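Rindwood Self-Storage: Frequently Asked Questions

What size unit do I need?
A two-bedroom flat normally fits a 75 sq ft unit. Measure anything longer than the unit door is wide. Ceilings are lower in the Murska block.

When can I get in?
Access is from 6 am to 10 pm. The gate code stops working 15 minutes before closing, but you can still leave. 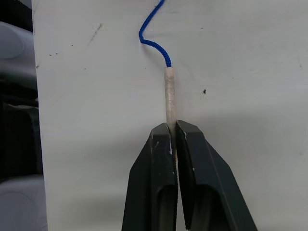
Two dark gripper fingers, close up.

What may I not store?
Food, fuel, gas bottles, tyres, plants and animals. Paint is accepted in sealed tins, up to 3 per unit.

How is rent charged?
Monthly in advance, by direct debit. Notice is 2 weeks in writing. Unused days are refunded to the same account.
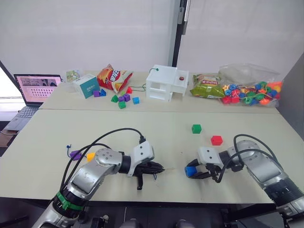
Two arms at the cream tables, with a small blue cube held in the right gripper.

Are units heated?
Only those in the Zupan block. The others are ventilated and unheated, so wrap mattresses in breathable covers and leave a gap along the back wall.
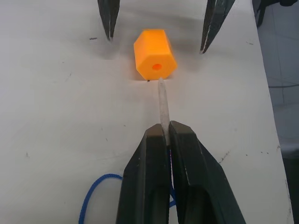
Padlocks are not supplied. The hasp takes a shackle up to 12 mm thick. If you lose your key, Danica Kelmendi at the front desk can arrange for the lock to be cut, on sight of photo ID. The charge is on the price list.

Can someone else use my unit?
Yes, once you have added their name to the agreement.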